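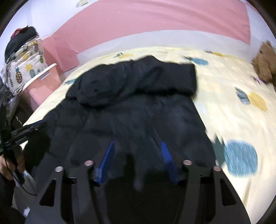

Segmenting Hand-Held Gripper Recordings for Garment Manipulation
Final Report, Student Project in Robot Software
Jelle Verbeke, Ruan Mofokeng, Pak-hei Peng
Supervisor: Ming-te Yeh

1. Purpose of the project

The Kao software package converts recordings made with a hand-held gripper into training episodes for a manipulation policy. At the start of the project, episodes were cut by hand. A student watched each recording, noted where a grasp began and ended, and entered the two times in a table. The project was asked to replace this step with an automatic segmenter and to report on its accuracy for garments, including jackets laid out on a bed.

2. Starting point

The existing segmenter, written by King-fai Shih for rigid objects, used finger opening alone. A grasp was declared when the fingers stopped closing before reaching their fully closed position. Thin cloth does not stop the fingers in this way, and many garment grasps were therefore missed. Padded clothing gave mixed results, depending on how much filling was caught between the fingers.

3. Method

The new segmenter, named Dunov, combines three signals: finger opening, the speed of the gripper relative to the room, and the motion of image points in the region between the fingertips. During a successful grasp, points on the cloth near the fingers begin to move with the gripper, while points on the bedding continue to move against it. The change is detected with a sliding window of 500 milliseconds.

Motion blur proved to be the main difficulty. Dark fabric offers few points to track, and a fast approach removes most of those that remain. Dunov lowers the weight of the image signal when too few points survive and relies on gripper speed until tracking recovers. Patterned bedsheets helped considerably, as the background motion could then be estimated with confidence.

4. Evaluation

The test set held 670 hand-labeled grasps. A result was accepted when the predicted start fell within the tolerance agreed with the supervisor. The earlier segmenter found 328 of them; Dunov found over 500. Most remaining errors were regrasps, where the operator opened the fingers slightly and closed them again. The software merges these into one episode -- a choice that suits folding tasks but not sorting tasks.

5. Open items

The merge rule should become a setting in the configuration file. Sleeves and hoods need separate study, as folded layers can slide over one another after the fingers close. The code and label table have been handed to Ming-te Yeh.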